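Every January I get the itch to clear out the shared desks at work, and every year I learn a little more about doing it without making anybody cross. If you have the same itch, make yourself a cup of tea and read this through once before you touch a single drawer!

## Before you start

Send a note round a week ahead. Mine is two lines long and says which desks I'm doing and where things will go. Carol Greenwood taught me to put a deadline in it, and I've blessed her for it ever since.

## Sorting the drawers

1. Empty one drawer at a time onto a clean sheet of paper.
2. Test every pen. (I threw out 74 last year, and I'm still a bit ashamed.)
3. Put chargers and cables in a bag, with a label saying which desk they came from.
4. Wipe the drawer with a damp cloth and leave it open to dry while you do the next one.

## Putting it all back

Things people use daily go in the top drawer, toward the front. Spare staples, old notebooks and the like can live lower down.

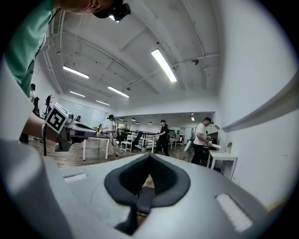

Leave the labeled bags somewhere easy to find for the rest of the month, and send one more friendly note before you give anything away. I keep mine on the low shelf outside room 303.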